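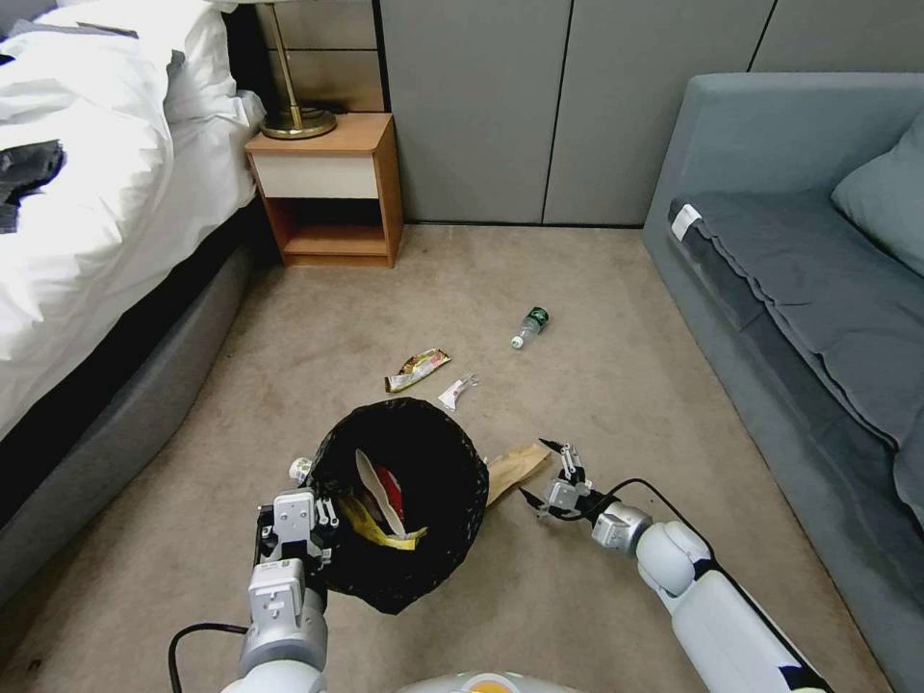
Who can apply to the Plostinby small grants round? Any residents' group with a bank account and at least two people who can sign for it.

Slide 2 – the money. We have 3343 pounds left to give out this time. Say it slowly, people write it down! Most they can ask for is 896. Playgroups, lunch clubs, the allotment lot at Vaveck, all welcome.

Slide 3 – Lisia Singers. Love this one. They asked for coach hire and nothing else, one page, lovely clear budget, and the panel said yes at the first meeting. Read out their opening line if there's time.

Slide 4 – Halás Road. Good idea, but they sent in a total of 1471 with no breakdown, so it went back to them. Tanvir Mondal will talk about how they rewrote it (hand over the clicker, he has his own slides).

Slide 5 – dates. Forms in by November 12, 2008, by post or at the library desk. Email is fine too if it's signed and scanned. Late ones go into the spring pile.

Questions. Someone will ask about rent – we can pay for hall hire but not regular rent. Match funding: none needed, and do sound pleased about it, I am! Spare forms are on the table by the tea urn.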